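Small Automation Buyers Board > Budgets and planning

Thread: Second pair of hand-held grippers or save for the arm?

sadia_g
Joined: June 13, 2019

Evening all. Long post, sorry! I look after the budget for a small packing outfit and we're trying to get a machine to handle soft see-through bags, the sort with fabric trim round the edges. Budau have quoted us for an arm and we've already got one pair of hand-held grippers for recording people doing the job first. I've got money for one more proper purchase before the end of July and I keep changing my mind.

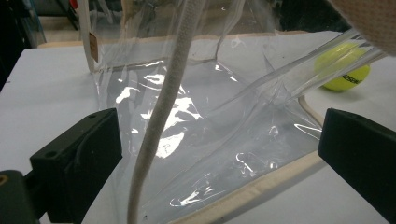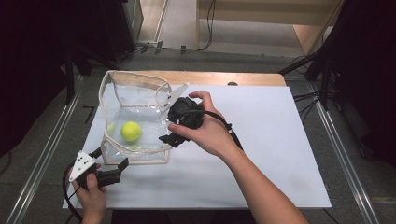 So my question is whether we buy a second pair of grippers now, or put the lot towards the arm and make do. Budau reckon we want 3012 recordings before their arm is worth switching on (very exact, I know, it's on the quote). With one pair that's one person working at a time, and people get fed up. The other thing eating my budget is the bags themselves. They're floppy, the rim curls wherever it likes, and even with a tennis ball sitting in the bottom the sides still sag. Harasym want silly money for a stiffer version, and I'm not convinced we'd learn anything useful from a bag that behaves itself.

ostap.h
Second pair, every time. We had one set for our first year and it was the bottleneck from the first morning. If a cable goes, everybody stops. You can always order the arm later, the lead time from Budau was 40 working days for us and they didn't budge on it.

blaircowie
Going to disagree with Ostap. Lead time is exactly why I'd order the arm first! If it's 40 working days you could be recording all through that with the pair you've got. We bought extra grippers early and one set has been in a drawer ever since.

Also what are you budgeting for fingers? Clear film against a hard black finger is a slippery business. We got through loads of tips in the first few months and I'd put nothing down for them.

sadia_g
Nothing down for fingers either, oh dear. Adding a line now. In the second photo the right-hand gripper has one pale ridged finger and one black one, and the left has two black ones, so I've no idea which sort I'd be reordering. Are they all the same price?

blaircowie
No idea on yours, ask for a price on each. Estex did ours in packs of 50 and it came out far cheaper than buying them singly.

Angus_K
Can I be a pain and ask about lighting? Shiny plastic throws glare all over the place, you can see it on the bag in the first photo, bright white streaks across the middle. I'd spend on a couple of decent diffused lamps before either of the big things. Ours cost a fraction of what the grippers did and I only wish I'd bought them at the start.

ostap.h
Don't agree with that, Angus. The bags will be shiny on the real line too. If you light it all nicely for recording and then run it under whatever's on the ceiling, you've paid to teach it the wrong thing.

Angus_K
Fair, but then you put the same lamps on the line. It's two lamps — hardly a building project.

stefaniia_m
We rented a second pair from Clultlow for 3 months instead of buying. Sadia, might that get you out of the either/or? They wanted a deposit, and we paid a bit extra for spare cables, but it came out of running costs so nobody had to sign off a purchase. Order the arm with the main money, rent the pair while you wait, send it back when the arm turns up.

blaircowie
That's a much better answer than mine, annoyingly.

ostap.h
Check who pays for damage though. Our rental (different firm) charged us over half the price of a new one for a cracked mount.

sadia_g
Oh I like this! Hadn't thought of renting at all. I'll ring Clultlow in the morning and ask about damage, and I'll get finger prices while I'm at it. Lamps are going on the list with a question mark, Angus. Stefaniia, do you remember if the deposit was per gripper or for the pair?

stefaniia_m
For the pair. Ask them for it in writing.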